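# Cunis: wrist-view kitchen clips, and a result we no longer quite believe

Maintained by Bijan Amini and Lavanya Varma. Read the section on the held-out kitchens before you cite any number from us.
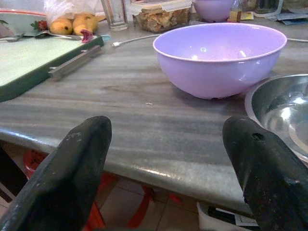

The claim in our workshop paper was that a policy trained only on wrist-camera views from home kitchens would pick the right container when told "the big bowl" or "the small bowl," in kitchens it had never seen. We reported 68 percent on held-out episodes. I (Bijan) wrote that sentence, and I now think it says more than the data can carry. The release is here so other people can check.

## What is in the release

- 1,579 episodes, each one attempt at a single spoken or typed instruction
- Wrist camera only, no external view
- Gripper opening width and wrist pose at every step
- The instruction text, uncorrected, typos included
- A success flag set by a person watching the clip afterward

There are no depth maps. We had them for the early Costham sessions and dropped them when the sensor was swapped.

The counters were left mostly as the residents keep them. Expect food, cutting boards, knives, cables, glassware and packaging next to the bowls. Both fingers are in view in most clips and hide part of the lower corners. If you crop them out, you also lose the front edge of the counter, and our baseline got noticeably worse when we tried it.

## Layout

```
cunis/
 episodes/
 0001/
 wrist.mp4
 state.csv
 instruction.txt
 outcome.json
 splits/
 original.txt
 by_home.txt
 notes/
```

`original.txt` is the split used in the paper. `by_home.txt` is the one you should use.

## The held-out kitchens

The original split held out episodes. It did not hold out homes. We believed it did, for an embarrassing length of time, due to a folder naming scheme in which the same kitchen could appear under two session names. Lavanya found it in November while looking at something else.

With the split redone by home, the same checkpoint design, retrained from scratch, scores 52 percent. Most test setups have two candidate bowls in reach, so you can work out for yourself how impressed to be by that.

The gap is the finding, if there is one. A policy that has seen your counter before does fairly well. One that hasn't is close to guessing on size words, though it still reaches toward a bowl and not toward, say, the fruit. I would call that "finds bowls." I would not call it "understands size."

## Things that may explain the number without any language

1. **Distance.** In many training episodes the large bowl was also the nearer one. A rule that ignores the instruction and goes for whatever fills most of the view gets you a long way on "big" and fails on "small." Our failures lean that way.
2. **Same-color sets.** Several homes own bowls in matching colors and different sizes. We assumed this made the task harder, as color could not be used. It may have made it easier, with one color acting as a flag for "this is a bowl task."
3. **Shiny metal.** Episodes with a steel bowl in view fail more often. We blamed reflections in the paper. We never tested that, and the sentence should be read as a guess.
4. **Partial views.** The smaller bowl often sits at the top of the image with only part of it showing. A small bowl half out of view and a large bowl half out of view are hard to tell apart in a single image. The policy gets one image at a time. You would expect trouble, and there is trouble.

We ran a check on the first item with 121 extra episodes in which the near and far positions were swapped on purpose. They are tagged `swap` in `outcome.json`. They are not in either split, and please keep them out of training or they stop being useful to anyone.

## About the success flag

A success means the fingers closed on the rim of the requested container and it came off the counter. It doesn't mean the container went anywhere sensible afterward. Bumping a neighbor is allowed. Dragging a cable is allowed. Lavanya argued for a stricter rule and I argued it would leave us with too few positives, and I won, which I regret a little.

Two people labeled the clips, the same two who trained the policy. Treat the flags as friendly.

## Baselines

The `Robichaud` config is the one from the paper. `Nulorano` is smaller, trains overnight on a single card, and does about as well on `by_home.txt`. We have no good story for why the extra size bought nothing. Someone suggested the larger one memorizes kitchens better, and that fits the original split, but it fits after the fact – so do most things.

There is no language-free baseline in the paper. There should have been. A script for one is at `scripts/blank_instruction.py`, which replaces every instruction with an empty string. Run it before you run anything clever.

## Please don't

- Report results on `original.txt` alone.
- Describe this as a general kitchen benchmark. The task is picking up containers.
- Use clips to identify a home or its residents. We blurred the mail and labels we noticed and have surely missed some. Open an issue with the episode number and we'll pull it.

## Known problems

- A handful of episodes start with the arm already moving. The state file and video are out of step at the beginning of those.
- "Bowl" and "dish" are used for the same object by different speakers. We left this alone.
- The Costham sessions use a different gripper width scale. Divide by the value in `notes/costham.txt`.
- Exposure drifts when the wrist turns toward overhead lights.

Corrections go through issues, not email. If you get well above our by-home number, send the split file along with the score.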